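# An October afternoon at the Nivavari open day

Started the day with a bad coffee and a two-hour drive, so take my enthusiasm with that in mind.

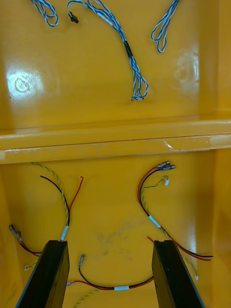

One reader, Ilow, wrote in before I'd even finished this post to ask why anybody would drive that far to look at cable, when you can buy a bag of the stuff at any hardware store. Fair question! My reply was that you can buy flour at the store too and people still go on bakery tours. Ilow wasn't convinced. Ilow is welcome to skip to the part about the sandwiches.

So, Nivavari. They make wire harnesses, the little bundles that live inside washing machines and garage door openers and vending machines and carry the power and the signals from one bit to another. You never see them unless something breaks. I fix old appliances for fun (and sometimes for neighbors, which is less fun), so I've pulled plenty of dead harnesses out of things and muttered at them. I'd never once thought about where they came from. Then I saw the open day listed on the Jaditz town page, signed up the same evening and got a spot in the 1:30 group.

Parking is behind the building, by the way, and the sign for it is tiny. I drove past it twice.

They give you a visitor badge and a pair of safety glasses, and then you follow a yellow line painted on the floor. There were 65 of us over the whole day, split into small groups, and mine was mostly parents with teenagers plus one couple who used to work in the place when it was still called Gu. They kept stopping to point at walls that had been moved. I loved walking with them, I got twice the tour.

First stop is cutting and stripping. Big spools at one end, cut lengths dropping out at the other, and it's LOUD, a sort of chattering that gets into your teeth. The guide shouted most of her talk and I caught maybe half. What I did catch is that the machine nicks the insulation and pulls it off in one go, and that if the blade is even a hair too deep it scores the copper and the piece goes in the scrap bin. We got to handle a few rejects. I could not see the nick on mine at all, and I was holding it right up to my nose. The teenager next to me found hers in a second. Young eyes!

Then the crimping benches, where the metal ends go on. This was my favorite part. Spade connectors are what I know best, I must have pushed on and pulled off a thousand of them, and I've always crimped mine with a cheap hand tool and hoped. They let us each do one on a bench press and then hang a weight off it. Mine held. I'm keeping it on my desk and I don't care how silly that is.

After that you come to the part where the finished bundles wait in yellow plastic trays, sorted by type, and it was quieter so people could ask things. I liked the trays more than I expected to. They have a ridge across the middle so two kinds can share one tray, blue-and-white twisted wire on one side and red and black with a yellow-green twisted pair on the other. It's such a simple thing, and I went home and looked at my own parts drawer (one big compartment, everything knotted into everything else) and felt a bit ashamed.

I asked about the little white bands around the wires, because I'd always snipped those off without a thought. They're labels, and at Nivavari they go on before the bundle gets tested, so the tester knows which program to run. I've been cutting them off for years. If you take one thing from this post, leave the label on until the new part is in!

Somebody else asked about the black sleeve you find on some of the bundles, and that's heat-shrink, which I did know, so I got to nod along like an expert. What I didn't know is that they shrink it in a small tunnel oven. At home I use a heat gun and about half the time I scorch something. The guide's advice was to start in the middle and work outward so the air gets pushed out of both ends. I tried it last night on a lamp cord splice and it came out much smoother.

Twisting has its own corner. Two wires go in, a chuck spins, and out comes a neat twisted pair. They had a hand-cranked one set up for the kids, and of course all the adults wanted a turn as well. I got a decent pair on my second try. The first looked like something you'd pull out of a drain.

Last came the test boards, a whole row of them, with a green lamp for good and a buzzer for bad. The guide plugged in a harness with two wires swapped on purpose and the buzzer made everybody jump, including the couple from the Gu days, who must have heard it every working day.

Now, sandwiches. There's a canteen at the back, and they'd laid out egg, ham and a cucumber one with dill that was gone in minutes. The lemonade was good. The coffee was better than the one I'd started with, but that isn't saying much.

A few practical bits if you're thinking of going next time:

- The tour takes 2 hours, most of it standing. Wear decent shoes.
- Kids under 6 can't go on the floor, though there's a coloring table by the entrance.
- Earplugs are in a box at the door. Take some, I didn't.
- The shop sells bags of mixed offcuts, 300 grams each, cash only.

I bought three bags. One is already open on the kitchen table and I've been practicing crimps while the pasta boils.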